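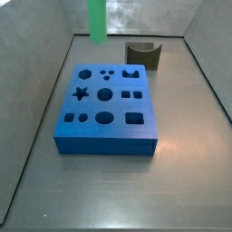

The Vemdale toy and equipment library has now finished the second half of its grant year, and this report covers the work done between the November interim report and the end of June. The grant was given to move the collection from the church basement to the Pinport Street storefront, to catalog it again, and to open a lending service for families and home daycare providers. The move is done and lending is open. The catalog is behind. Most of the delay comes from items with several pieces, and sorters have been the slowest group. A blue foam block with a hexagon, a set of three small round holes and an M-like opening among its cutouts can't go on the shelf under "shape sorter" alone, as the old cards had it. The new record has to say what the openings are, so the person at the desk can check the pieces when they come back.

**Premises**

The lease on the storefront was signed in December. The landlord, Callow Properties, agreed to replace the back door and did so in February. The front room is used for lending and the back room for storage, cleaning and repairs. We had planned to use the back room for a weekly play session as well, but it is too small once the shelving is in. The play session is described below.

The floor in the front room needed more work than the survey suggested. Two layers of old tile had to come up. This cost $2000 that was not in the original budget. We covered it from the equipment line with your written approval in January, and we bought secondhand shelving to make up part of the difference. The shelving is sound, but the units are of two different depths, so the larger boxes can only go along one wall.

Heating was a problem through the winter. The unit was repaired in March and has worked since.

**Lending**

Lending opened in the spring, later than the date in our application. The desk is open on two afternoons and one morning each week. Families may borrow up to seven items at a time for three weeks. Home daycare providers may keep items for six weeks, which was a change we made after the first month. Providers told us that three weeks was too short for a group of children to get used to something, and that the trip into town was hard to fit in.

Demand has been uneven. Ride-on toys, balance boards and the train sets are nearly always out. Board games are borrowed very little, and we will stop accepting them as donations until the present stock has been gone through. Puzzles go out well but come back with pieces missing more often than anything else. We do not charge for a missing piece. The borrower is asked to look at home, and the item is held in the back room for two weeks before a decision is made on it. A few pieces have come back this way.

We have not had to turn any family away. There is a short waiting list for the larger outdoor items, and it moved slowly in May and June when the weather was good.

**Catalog**

The old system was a card file with one line for each item. It did not record the number of pieces, the condition or the suggested age. The new catalog uses the Gebreyes lending software, which was the package named in our application. It does what we need, although setting up item types took longer than the supplier's guide led us to expect. We started with 10 item types and have had to add more as we went along.

Work is going shelf by shelf. Baby items, ride-ons, trains and dress-up clothes are finished. Puzzles and construction sets are in progress. Sorting and stacking toys are about half done. Musical instruments and outdoor equipment have not been started, and for now these are lent from the old cards. That means two systems are running at the desk, and there have been mistakes, mainly items marked as returned in one place and still out in the other.

Our plan is to close the desk for one week in August and use that time for cataloging only. Borrowers will be told in advance and loans falling due that week will be extended.

**Cleaning and safety checks**

Every item is cleaned on return. Hard plastic and metal are washed in the sink, foam and painted wood are wiped down, and fabric goes through the machine. The washing machine was bought under the grant and is in daily use. We underestimated drying space. Racks have been put up above the sink, but wet items still hold up the next loan on busy days.

Safety checks led us to withdraw almost 25 items during the move. Most were old wooden toys with flaking paint, along with a few battery toys with broken covers. They have been thrown away and are marked as withdrawn in the catalog. A printed checklist is now kept at the returns bench.

**Play session**

The weekly play session has been running at the Vemdale branch library since April. The branch gives us the room free of charge. It is popular with parents of children under two, and less so with the three- and four-year-olds it was meant for. We think the hour is wrong, as it falls when many of the older children are at preschool. From September we will try a later start.

**Budget**

Spending is within the total award. Premises costs are over and equipment costs are under, for the reasons given above. Software and supplies are close to plan. The printing line has hardly been touched, and we ask for your agreement to move what remains of it into drying racks and storage boxes with lids. The full statement is attached as a separate sheet.

**Next steps**

- Finish puzzles, construction sets and sorters in the catalog during the August closure.
- Catalog the musical instruments and outdoor equipment by the end of October, then retire the card file.
- Move the play session to its later time and review attendance before the holidays.
- Get a second quote for an outside storage shed. The first was higher than we can meet.
- Send the final report, with a full year of lending figures, once the card file has been closed.

We would like a reply on the printing line before the closure week if possible, as the boxes take time to arrive.

Submitted Monday, July 24, 2023
Vemdale Toy and Equipment Library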